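Dutavura bath towel, pale blue: six months of folding, washing and stacking

Category: Household linen
Tested by: Glykeria Psarras

I bought this towel in January to replace a set of Backlund ones that had gone hard at the hems. It is the middle size in the Dutavura range and the label gives a weight of 562 grams per square metre. My kitchen scale and a tape measure put it slightly under that after the first wash, which is normal for cotton that has lost some of its finish. The remaining figures below are mine and were taken with the towel fully dried.

Absorbency

The test is simple. I pour 233 ml of tap water onto a flat tray, lay the towel over it folded in four, leave it for one minute without pressing, then weigh whatever is left in the tray. Straight from the packet the result was poor. The water beaded on the surface and a good part of it ran to the corners. After three washes at 40 degrees with no softener, only a film was left. From the fourth wash onwards I could not measure any improvement. Anyone who judges this towel on the first day will judge it badly.

Lint

Heavy for the first two washes, light for the next two, then close to nothing. Wash it alone or with other pale things to begin with. I ran it once with a dark fleece and had to go over the fleece with a roller. There has been no colour loss that I can detect against the offcut I trimmed from the hanging loop, and none has come off on white cotton.

Drying time

On an indoor airer, single layer, window shut, it took 7 hours to return to its dry weight. The old Backlund needed less, but it was thinner. On a heated rail the time drops a good deal, though the hem stays damp after the middle is done, so turn it once.

Folding

I fold on a flat surface at waist height. The Dutavura is cut a little off square: when the long edges are matched, the short edges miss each other by the width of a finger. It shows in a stack and can be hidden by folding in thirds lengthways first, then in half, then in half again, with the hems turned inwards. The pile has enough grip that the fold stays put when the towel is carried to the cupboard. Bulk is the drawback. Folded this way it is too deep for a narrow shelf – mine had to go up by one peg. 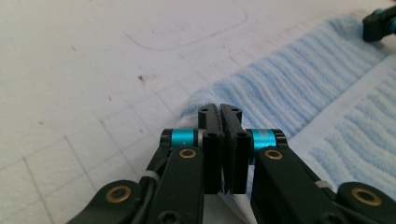
The pale blue towel at the white work surface.

Stitching and hems

The hems are double-turned and lockstitched, with short, even stitches. One thread end was loose on arrival and I cut it off. Nothing has run since. The hanging loop is the weak point: it is sewn into the side hem with a single pass and has started to pull on one side. I have gone over mine by hand with polyester thread. Drahomíra Baláž, who has the same towel in grey, reports the same fault in the same place.

Compared with the Ellton

Jin-sol Jin lent me an Ellton of similar size for a fortnight. It is softer to the hand and folds flatter, and its corners meet properly. It also sheds for longer and took up less water in the tray test at every stage. For a guest bathroom I would choose the Ellton. For daily use the Dutavura is the better cloth.

Care notes

40 degrees, half the usual dose of detergent, no softener. Shake it out before hanging. Tumble drying on low did no harm over five cycles, but raised the lint again for one wash afterwards. Do not iron the pile.

Verdict

Good absorbency once washed in, sound hems, poor loop, careless cutting. I would buy it again at the reduced price and would not at the full one. The part number for the pale blue middle size is 2553; the bath sheet in the same colour is listed separately and I have not tried it.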